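On Retaining the Everyday Plates

March 21, 2018

The review of household tableware, begun in December, has now been completed. Readers of this site who followed the earlier entry on glassware will recall that the cupboard beside the stove was found to hold considerably more than a household of two requires.

The plates were the larger part of the difficulty. A total of 51 pieces had accumulated over the years, including a dinner service from Castaño that was used on holidays, a partial set purchased when the shop in Drorkum closed, and a number of single items of uncertain origin. It was decided that 16 would be kept. The remainder has been wrapped in newspaper and delivered to the charity store in Gindmont, which accepts kitchen goods in the mornings only.

The plastic plates were considered separately. They are light, they stack poorly with the ceramic ones, and guests are seldom offered them. They are nevertheless the pieces most often reached for at lunch – a sandwich or a sliced apple calls for little more.
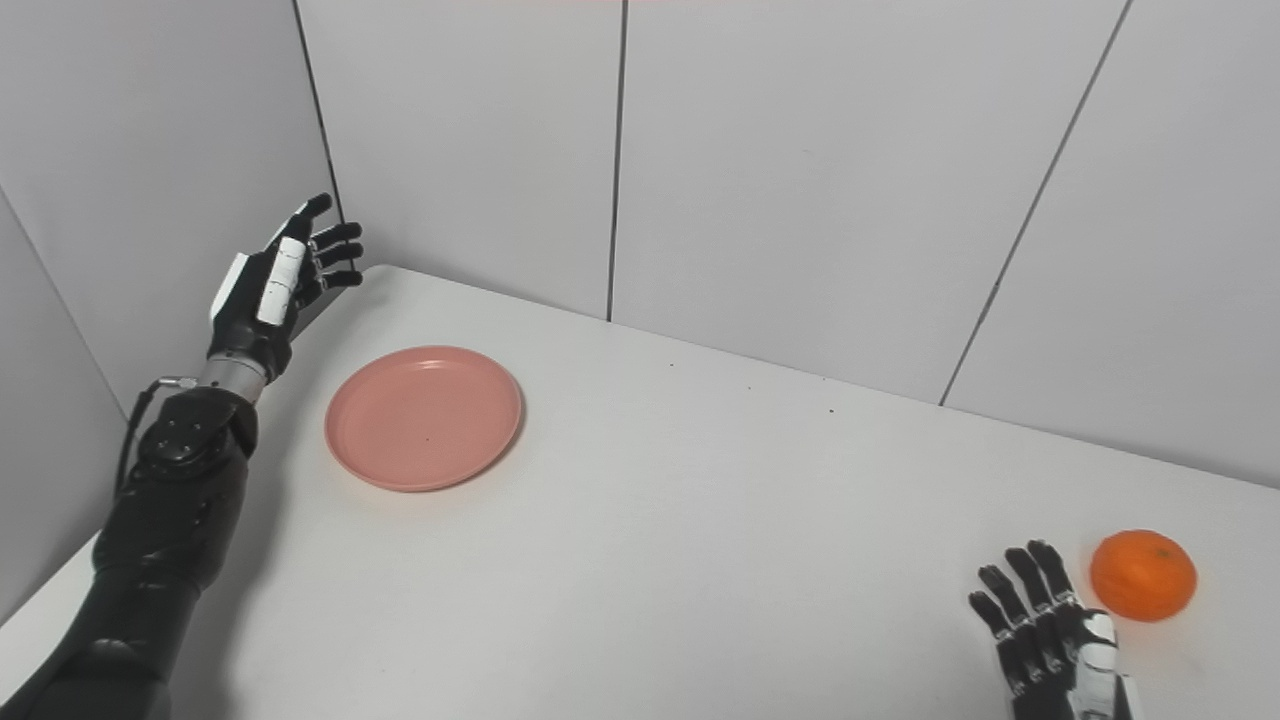

Pink plastic plate

The pink plate has been retained. It is round, with a raised rim and a smooth center, and it is closer to salmon or coral than to the pink of a child's birthday set. The rim is of particular value to anyone who eats toast at a desk. I have set it against the white tabletop on many occasions and continue to find the color agreeable.

Certain rules now apply to plastic tableware in this house. It is washed by hand in warm water and dried upright. It is not placed in the microwave, nor used under a sharp knife, as the scratches hold stains from tomato and beet. Pieces that have warped are discarded without further discussion.

The shelf itself was relined with Trevden paper, cut to a depth of 16 inches. The first sheet was cut short and had to be replaced. Cups and saucers will be addressed in the next entry, together with the matter of the gravy boat, for which no lid has been located.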